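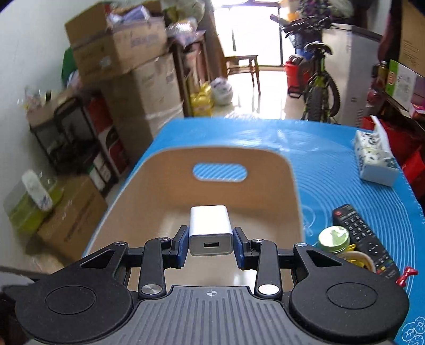 Why does the policy drop small objects early when every demonstration it learned from was clean?
Usually the timestamps are to blame: if the gripper width is logged a little ahead of the video, the policy learns to open its fingers before it has reached the place where it should let go.

Ticket 114: early release on small-object placing
Project: Plitix (hand-held demonstrations, Peltatham bench)
Opened by: Maiara Amaral
Status: resolved, one follow-up open

Original report
Trained on 400 demonstrations of picking up a small item and placing it in the wooden bin. Larger things go in fine. With the USB charger the arm reaches, grasps, lifts beautifully, then lets go short of the bin wall. Same checkpoint, same behaviour on both arms. Training loss looks normal. I've attached a demo clip where the charger is upright between the blue fingertip pads with the bin straight ahead, and I can't see anything wrong with the grip.

Update 1
Tried the obvious things first. Swapped the fingertip pads, no change. Lowered the arm speed by half and the release point moved, but only slightly. Retrained with 200 demonstrations picked by hand for tidy grasps and got the same fault, which rules out sloppy demos, I think.

Update 2 (from Stankevičius)
Can you plot gripper width against the video for a handful of episodes? Step through and note the image where the fingers first part, then the row where width starts to rise. They should match.

Update 3
They don't match! Width leads the video by over 30 ms in every episode I checked. On a big object you'd never notice, as the fingers have a long way to open before anything falls. The charger is so narrow that the first bit of opening is enough to lose it. I'm delighted with this, it explains the speed result as well.

Update 4, August 13, 2021
Cause found. The Zilinik logger stamps images when they are written to disk, and stamps width when it is measured. Changed the loader to shift width by a per-session offset, estimated from one slow open-and-close at the start of each recording. No new demonstrations needed, which pleased me no end. Retrained on the full set, and the charger now goes over the wall and into the bin, run after run. The remote works too, and we never trained on it.

Follow-up
Sessions recorded in December have no open-and-close at the start. Leave them out of training until someone has aligned them by hand. Loader change is on the main branch, please pull before your next run.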